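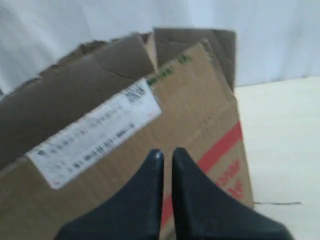 Figure 1. Corrugated cardboard box, open, with a torn flap.

Does reusing boxes save a small shop money?
Joar Fjeld

1. Background
Small online shops are often told that sending goods out in used boxes is cheaper and greener. I wanted to test the first half of that claim. Most of the articles I found repeated the same saving without saying where it came from, and two of them were written by firms that sell box-cutting tools.

2. Method
Walum, a shop selling candles and soap, let me go through its packing records for one term. It sent out 1,566 parcels, of which 124 went in reused boxes. I compared the cost of materials, the packing time and the number of complaints about damage. Packing time was written down by the staff themselves, so I would not lean on it too heavily.

3. Results
Reused boxes cost nothing to buy but took more tape and paper filling. They also took longer to pack, mostly because old labels had to be covered and a box of the right size had to be found. Two customers complained of damage in the reused group. The manager took this as proof that old boxes are weaker. I don't think it shows that – the group is too small, and heavier orders were more likely to go in it.

4. Discussion
Once wages are counted, the saving mostly disappears. Storage was left out altogether, and the used boxes fill half a back room that Walum pays rent on. A fair test would pick boxes at random on the same day, say every Tuesday, and weigh each order first. Until then I would treat the shop's "free packaging" line with some doubt.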